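Situs 线上耐力赛车联赛 新赛季车手及赛事人员招募

发布：Situs 联赛办公室
更新：2020年9月
状态：接受报名中

一、关于联赛

Situs 是一项以模拟赛车平台为载体的线上耐力赛，每支车队由多名车手轮流驾驶同一辆车完赛。上个赛季于5月结束，最后一站是四小时夜间赛，发车52辆，分两个组别。赛后我们收到的意见主要集中在三件事：慢组别在直道末端的让车规则写得不清楚，赛会干事人手不够导致判罚公布太晚，以及转播画面经常跟不到中游的争夺。新赛季的规则和人员安排按这些意见做了修改，本次招募也由此而来。

新赛季共4站，全部为耐力赛，使用平台内的动态天气和昼夜变化。赛道依次为 Nerora 滨海赛道、Fankhauser 山地赛道、Brirner 短道，收官战回到 Nerora，使用长线布局。各站之间至少间隔三周，具体时间在车队名单确定后公布。所有比赛在北京时间晚间进行，正赛前有一次开放练习和一次排位赛。

二、招募岗位与名额

1. 车手（以车队为单位报名）
每队三至四名车手，指定一名队长。队长负责与联赛办公室联络，可以兼任车手。没有车队的个人也可以报名，填表时选“待组队”，我们会按圈速和可参赛时间帮助配对。配对成功后仍需全队通过资格测试。配对不成的，进入替补名单。

2. 赛会干事
负责在比赛中和比赛后审看事故回放，按规则手册给出判罚意见。每站需要三人同时在岗，赛后一天内完成全部书面裁定。干事在同一赛季内不得以车手身份参赛，也不得担任任何参赛车队的工程师。

3. 转播导播与解说
导播负责画面切换、计时图层和回放。解说为双人搭档，普通话，需要了解耐力赛的进站策略和组别差异。可以两人一起报名，也可以单独报名。

4. 涂装审核
审核各队提交的车身涂装文件，检查号码牌位置、组别色条和赞助贴花。工作集中在每站开赛前一周，其余时间很少。

三、车手报名条件

年满16周岁。未满18周岁的，需提交监护人同意书，表格在报名页下载。

使用方向盘和踏板参赛。手柄可以参加开放练习，不能参加排位赛和正赛。

网络连接稳定，推荐有线。资格测试期间如出现多次掉线或明显延迟，干事有权要求改善后重测。

使用真实姓名注册平台账号。姓名不会出现在公开报名表以外的地方，转播中可以使用车队登记的简写。

近一年内没有因故意碰撞被其他联赛禁赛的记录。有其他处罚记录的请如实填写，不会因此直接拒绝。

至少两名队员参加过单场一小时以上的线上比赛，需附上成绩页面链接或截图。

四、资格测试

资格测试在 Nerora 滨海赛道进行，固定天气，固定油量，使用官方基础调校。每位车手在规定时段内连续跑17圈，不进站，不使用重置。

评判看三项：有效圈的平均圈速、圈速波动、赛道限制警告次数。平均圈速须在基准圈速的百分之一百零四以内，基准圈速由两名测试车手提前跑出并公布在论坛置顶帖。赛道限制警告超过五次的，成绩无效，可以再测一次。第二次仍然无效的，本赛季只能进入替补名单。

测试文件由车手自行上传，包括服务器成绩和完整回放。回放文件不完整的，按未提交处理。请不要压缩成分卷文件，上个赛季有几支队因此耽误了审核。

全队通过后，队长会收到编队确认邮件。收到后请在三天内回复所选组别和三个备选车号。车号按回复先后分配，上赛季完赛队伍保留原车号的优先权。

五、组别与规则要点

快组和慢组同时发车，快组在前。两组的起步间隔由安全车控制，慢组在快组车阵全部通过起点后放行。

超车责任在快组车手。慢组车手应保持正常行车线，不需要主动离线让车，也不得在制动区内变线。蓝旗只作提示使用，同组别被套圈车辆须在三个弯内让出位置。

每名车手的驾驶时间不少于全场的五分之一。换人必须在维修区内完成。驾驶时间不足的，赛后罚加两圈。

第一圈事故从严处理。造成三辆以上赛车受损的，直接判通过维修区处罚，情节严重的罚停。

抗议须在赛后十二小时内由队长提交，附上回放时间点和一段不超过两百字的说明。聊天频道中的抗议一律不受理，在比赛中使用文字聊天辱骂他人的，按规则手册处以禁赛。

调校开放。各队可以自行使用遥测工具，但不得使用任何自动辅助转向或自动油门的外部程序。干事可以要求抽查赛后遥测文件，车队应保存至下一站开赛。

六、干事、导播与解说的要求和报酬

干事应有至少一个完整赛季的模拟赛车参赛或裁判经历，能用书面文字把一次事故说清楚。报名时请附一份试写裁定：从上个赛季公开回放中任选一起两车接触，写明经过、适用条款和处罚意见，五百字以内。

导播须有自己的设备，能稳定推流，上行带宽请在表中填写实测值。图层模板由联赛提供，正赛前会安排一次彩排，彩排必须到场。

解说请提交十分钟以上的试音，可以对着任何一场耐力赛的回放录制，不需要后期处理。双人报名的请提交共同试音。

干事、导播和解说按站结算津贴，标准在面谈时说明，站后十个工作日内支付。涂装审核按赛季结算。车手不收取津贴，成绩奖励见规则手册附录。

七、费用

每支车队全赛季报名费381元，用于服务器租用和转播。费用在编队确认后缴纳，未通过资格测试的不收费。开赛前退出的，扣除服务器预订部分后退还；第一站结束后退出的，不退。

个人替补不缴费。替补加入某支车队后，费用由车队内部协商，联赛不介入。

八、报名方式

车手和车队：在联赛网站“新赛季”页面填写报名表，队长统一提交。个人待组队的，自行提交。

干事、导播、解说、涂装审核：在同一页面选择“赛事人员”，上传相应材料。没有附材料的申请不会进入面谈。

材料文件名请用“岗位+账号名”的格式。车队材料用“车队名+队长账号名”。

面谈为线上语音，时长半小时左右，干事岗位会加一段现场看回放的环节。结果以邮件通知，未录用的也会收到回复。

九、常见问题

可以同时报两支车队吗？
不可以。替补名单除外，但每站只能代表一支车队出赛。

三屏或头戴显示设备有限制吗？
没有限制。

车队可以中途更换车手吗？
全赛季可以更换两次，新车手同样要完成资格测试。更换申请在正赛前五天截止。

人在海外可以参加吗？
可以。服务器位于上海，请先参加开放练习，自行确认延迟情况。测试标准不变。

比赛当天临时缺人怎么办？
两名车手仍可出赛，但驾驶时间规则照常执行。只剩一人的，不能发车。

上赛季的涂装还能用吗？
可以，但组别色条改了宽度，需要按新模板重新导出后提交审核。

规则手册的修订版放在论坛“文件”区，报名前请读完第三章和第五章。对条款有疑问的，在论坛对应帖子下提问，不要私信干事。

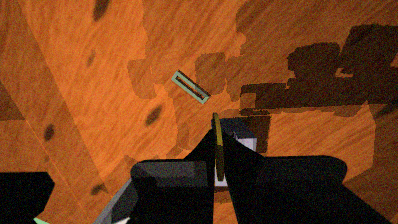 渲染图：橙色木质表面上方，黑色夹爪夹着一根橄榄黄色细杆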